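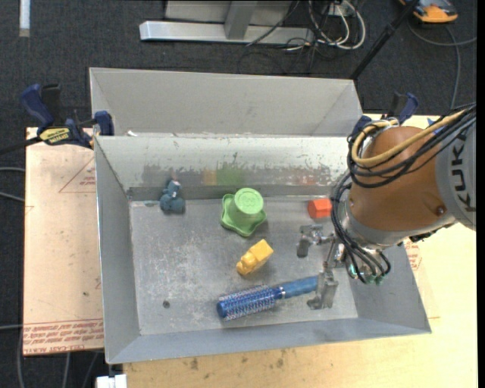
Why can you see your face in a mirror but not in a baking tray?

A mirror and a baking tray can both bounce light back at you. The difference is in how tidy the bouncing is. Look at the back wall of the grey metal bin and you will find patches of colour in it: a dark bluish smear at the left, a yellow-orange patch, a green one beside it and a faint reddish one further right. They are reflections of the toys and blocks lying in front of the wall. You can tell which colour is which, but you could not draw the green toy's wavy edge from its reflection.

How light bounces

Light travels in straight lines until it meets something. When it meets a wall, a jumper or a spoon, some of it goes in and some of it bounces off. The light that bounces off and reaches your eyes is what lets you see the thing at all.

Think of a ball. If you throw it at a smooth, flat playground, it comes up at the same slope as it went down, so you can guess where it will go. If you throw it at a heap of stones, it could go anywhere. Light does the same. On a very smooth surface, all the rays that arrive together leave together, still in order. Your eyes receive them in order and you see a clear picture. This is called specular reflection.

On a rough surface the rays leave in all sorts of directions and get mixed up. This is called diffuse reflection. Paper does it, and so does a painted wall.

In between

Plenty of things are neither very smooth nor very rough. Sheet metal that has been used a lot is one of them. Part of the light bounces neatly and part of it scatters, so you get a reflection with soft edges. Colour comes through well enough. Small details are lost, and so are thin lines and writing.

Fine scratches make a surface rougher. Each scratch is a tiny valley with sloping sides, and light that lands on a slope leaves at a different angle. Smudges scatter light too. That is why the scuffed floor of a metal bin looks dull, and why a wall can be shinier near the top than it is lower down, where it is more worn.

Does the colour of the thing matter?

Yes. Bright things show up best in a blurry reflection. Yellow, orange and light green are easy to spot against grey. Dark blue is harder. It may look like no more than a shadow.

Distance matters as well. Something that almost touches the metal has a sharper reflection than something further away, as the scattered rays have less room to spread out.

Try it yourself

You will need:
a metal baking tray, an old one if you can
a sheet of kitchen foil, 300 millimetres long
three or four toys in different colours
a lamp or a sunny window

Stand the tray up against a wall and put a toy right in front of it. Look for the patch of colour. Now slide the toy slowly towards you and watch the patch spread and fade.

Next, lay the foil flat with the shinier side up and hold the toy over it. Crumple the foil, open it out again and look once more. It is the same foil and it bounces back nearly as much light, but the creases send it in hundreds of directions – the toy breaks up into little flecks of colour.

Words to know

Ray: a straight line that shows which way light is going.
Reflect: to bounce back.
Scatter: to send off in many directions.

Page last checked 5th November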